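Teleoperators wanted, part-time, Grerholm

You have probably seen the videos. A robot folds a shirt, everyone claps, and a headline says housework is finished by November. We make some of the recordings that robots learn from, and we would like to hire people who don't believe the headline.

The job is picking things up off a floor by remote control. You sit at a pair of hand controllers, the two arms copy you, and you put the trash in the wastebasket and leave alone whatever isn't trash. Then the floor gets messed up again and you do it over. A shift has 11 blocks with breaks between them. It is slow work, and the first week is mostly dropping things.

We pay for clean attempts and for honest bad ones. If you fumbled, mark it as a fumble. Our last batch, Clonatska, had 198 recordings pulled because somebody had tidied up the labels, and Liv Magnusson is still annoyed - so am I.

What we can't tell you is whether any of this will work. A robot that has watched you throw out a tissue may learn to throw out tissues. It may also learn to throw out toy cars.

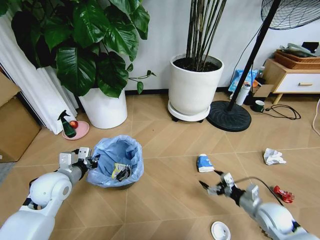

Experience with games or machinery is fine but we haven't seen that it predicts much. Patience does, a little. You need steady hands, decent eyesight with or without glasses, and the nerve to tell Hemi Quinlan that his instructions make no sense. Shifts run four hours, 2 to 6 p.m., weekdays. Training is paid at the full rate.

Please don't send a cover letter about your passion for the future. Write a few lines on a dull job you did well and bring them to the front desk at Grerholm, marked for Liudmyla Karpenko, by Fri 8 May. There are eight places.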